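Household Textiles, Unit 13: Folding and Storing Quilted Pieces
Notes by Aravind Varghese, revised December

13.1 What the folding guides claim

Most guides say a puffy jacket should be folded in thirds, pressed flat and stored tight. The Gollholm guide says this saves half a shelf. I have never found where the half comes from. Fernandes repeats the number and cites Gollholm, so that counts as one source and a weak one.

Pressing does make a bundle smaller while you press. Whether it stays smaller is a separate question, and the guides skip it.

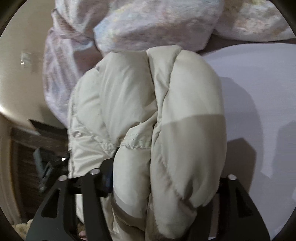

Fig. 1. Cream quilted fabric squeezed into rounded lobes where it is gripped.

Look at where the fabric bulges. The seams hold the filling in its own section, so squeezing one part pushes up another. Be careful with claims about the filling itself. You can't tell down from polyester by looking at the shell, whatever Doltik's chart (p. 458) suggests.

13.2 The rectangular bundle

A thick rectangle is easier to stack than a roll. I accept that much. I don't accept that it prevents creases, and smooth nylon-type shells seem to me to wrinkle either way. Check the top of the bundle for seams that curve across the fold, and the front edge for how many layers have ended up there. Work on a table if you have one. The advice to fold on a bed ignores how soft a bed is.

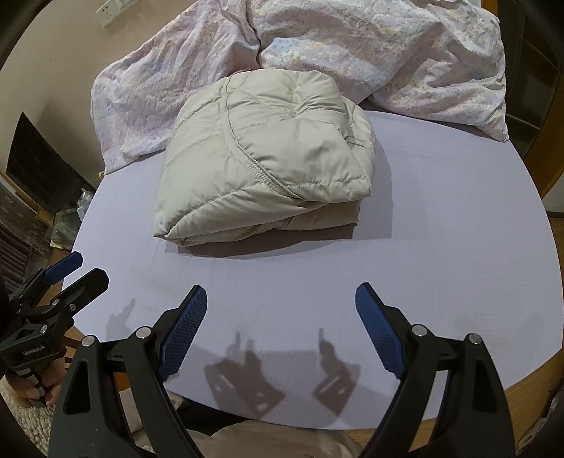
13.3 For discussion

Senyo Aidoo's class survey had 22 replies, most of them in favor of rolling. Is that enough to say anything? Compare it with the Otunwood leaflet from 2000, which recommends hanging and gives no evidence at all. Bring one quilted item and measure it folded, then again after an hour.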